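Home | Projects | Reports | Students | Contact

Filed under: Student Projects > Applied Robotics

Print this page | E-mail this page

Clearing a Table with a Learned Gripper Policy
Project report, Seltska group

1. Question

We wanted to know if a robot arm can clear a small table without a person stepping in. Clearing a table is a common chore at home, and it is close to what a shop worker does when tidying a packing bench. We chose it for that reason, and because it needs no special tools.

2. Recording

The policy was trained on recordings of people doing the chore with hand-held grippers. A person holds the gripper by its handle, picks up an item and puts it in a bin. We made 200 recordings in the shared workspace. Most of them used boxes, bowls and bottles from the Godo parts cupboard.

Recording was harder than we had planned for. The first set had to be thrown out when we found that the gripper clock and the tracking clock did not agree. People also got faster as the day went on, and the fast recordings gave worse results. After that we asked everyone to stop after ten minutes and swap. Window light caused tracking errors in the late afternoon, so we moved the start to 9:30.

3. Test setup

The arm was the Rimar bench model, bolted to a frame at table height. It used the same type of gripper fingers as in the recordings. Each run began with 3 items on the table. A run counted as a success if all the items were in the bin within two minutes, none had been dropped, and the table had not been bumped. We wrote down the first fault in each failed run and did not count later ones.

4. Results

We did 60 runs. The arm finished 19 of them by our rule. In many of the others it moved one or two items and then stalled.

Bowls were the main problem. The recordings show people gripping a bowl by the rim, and the arm often closed the fingers just above it. It then carried nothing to the bin and opened over it as if the job were done. Bottles tipped over when the arm came in too low. Small boxes were the easiest items and were seldom dropped.

The arm was slow. A person clears the same table in a few seconds. For a shop bench this might be acceptable overnight, but somebody would still have to come in and pick up what was missed.

5. What we would change

The policy has no way to tell that the fingers are empty. A simple check on finger width after closing would catch most of the bowl faults. The Mollah project upstairs has such a check and has offered us the code. We would also record more failed grasps followed by a second try.

Our answer to the question is no for now, at least with this many recordings. With boxes only, we think the arm would be useful.
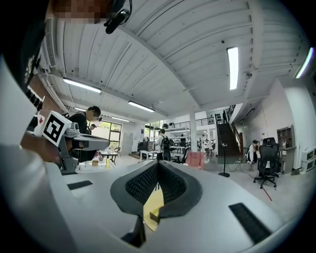 Page last changed: July

Recording with the hand-held grippers in the shared workspace. The item list and the run sheets are kept with the printed copy of this report.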